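Repacking the pencil case: a thread for February people
3 min read · 200 shares

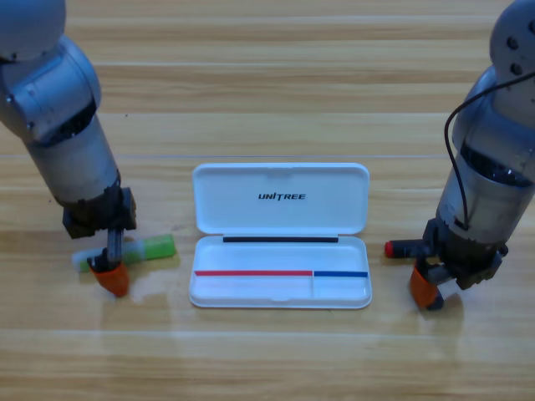 White case open in the middle, green highlighter still out on the table.

1/ Every February I get the urge to clean out something small, because the closet is too much and the garage is far too much, and a pencil case I can finish before my tea goes cold. So that's tonight's big event, and you're all invited!

2/ The case goes in the middle of the table and it stays open the whole time. My old way was to hold it in my lap and fish around with one hand (I bet some of you do the same), and I'd always end up putting back everything I took out.

3/ Highlighters go in first. They're the fattest thing I own in the pen family, and if you leave them for last you'll be leaning on the lid with your elbow. Green is my favorite, for recipes and for the boring letters from the dentist.

4/ Before a highlighter earns its spot, it has to draw one line on the back of an envelope. If it squeaks or fades halfway, out it goes. I kept a dead yellow one through 2 apartments, and I couldn't tell you why except that I liked the color of the cap.

5/ Then pencils, all pointing the same way, and the eraser tucked wherever there's a gap. I have a lovely Uduvwood pencil that was a birthday present and I've only sharpened it once. It's going in the case this year, I've decided, and it's going to get used up like a pencil should.

6/ Paper clips, loose change and gum wrappers don't live in there anymore. They have a jar. The jar is its own thread and I'm not ready.

7/ Okay, tea's gone cold after all. Show me yours before you tidy it, please, I love a messy one.

— Chiamaka Mohammed
800 likes · 2 comments

Đoàn: The envelope test just cost me four highlighters and I feel wonderful.

durkidley_desk: Pencils all one way, yes, but points toward the zipper or away? We argue over this at home.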